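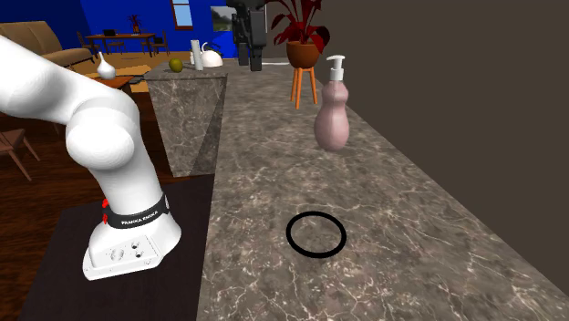 The simulated kitchen with the arm, the black ring and the pump bottle. Picture: student robotics club Tuvomum

May 7, 2022

When I meet Edargs Luik's group for the first time, they are arguing about a bottle. More exactly, they are arguing about whether a bottle which stands near the edge of a ring can be called "in the ring". The argument takes twenty minutes, and Edgars Luik, who started the club and still leads it, lets it go on.

"I could give them the rule," he tells me later in the corridor. "But then they would have my rule. Next week they would ask me for another one."

The club is called Tuvomum and it has 16 members, most of them in the last two years of school. They meet in a classroom with old desks and rather good computers. This spring they are preparing for the Lirier Cup, a student competition in which all work is done in simulation. Each team receives the same kitchen, the same arm and the same task: take the pink pump bottle from the counter and set it down inside the black circle. The program must do it again and again, and every time the bottle begins in a different place.

I asked Edgars if the students are not disappointed to have no real machine to touch.

"Some of them, in the first month," he said. "Then they see that they can make 300 attempts before supper and nothing is broken. With a real arm we would make perhaps five, and I would be nervous the whole time."

Vaida Petrauskas is responsible for the part of the program that closes the fingers. She is seventeen and speaks quickly, with many corrections to herself. She joined the club last August, when she knew a little Python and, as she says, "nothing at all about where a hand is in space".

"I thought the closing would be simple," she said. "You go there, you close, you lift. But this bottle is narrow in the middle and wide at the bottom. If you come too high you meet the pump, and if you come too low the fingers are pushing on the round part. So the good place is quite small. I was dreaming about this bottle, I am not joking."

Her first version succeeded in 154 attempts out of 1000. She wrote the number on a paper and fixed it over her desk at home. Her mother asked if it was the price of something.
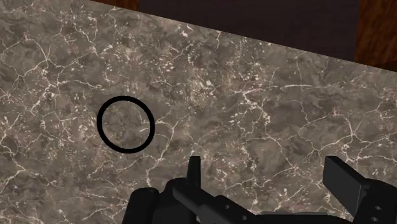 The view from the wrist has been her main subject since winter. The team decided to use two views, one from the side of the room and one from near the gripper, and to let the program compare them. Edgars was against it, as he thought it was too much work for the time they had. Vaida and two others did it anyway during the holidays and showed him the result afterwards.

"From the wrist you see the circle well, but you also see all these white lines in the marble," she explained. "Our first detector was looking for strong edges. In the marble there are edges everywhere! It was finding circles which do not exist. So we changed it to look for the dark colour first and the shape second, and then it was better, but the gripper is dark too. We had to teach it to ignore its own fingers."

I wanted to know how one teaches this. She took my notebook and drew it: a mask which covers the part of the view where the fingers can be, and which changes when they open or close. The drawing is still there, and I confess that I understand half of it.

The club receives a little money from Protwood, a local furniture maker, and it goes mostly on computer parts and travel. The program itself the students call Song. I heard two explanations for the name and they do not agree, so I leave both out.

Edgars studied mechanics and worked for many years in a factory before he came to teaching. He says he misses the noise sometimes - "but only the noise". He does not write code for the students. When they are stuck he asks them to describe aloud what the arm should do, as if to a person who is standing in the kitchen with closed eyes.

"Usually they stop in the middle of a sentence," he said, "and go back to the keyboard."

And the argument about the edge of the ring? The competition rules say that the whole base of the bottle must be inside the line. Vaida found the paragraph on her phone and read it out, and two boys at the back were not pleased, as their way of counting had given a nicer result. The score was calculated again the same evening. She would not tell me the new number before the competition, and she had already taken the old paper down from the wall.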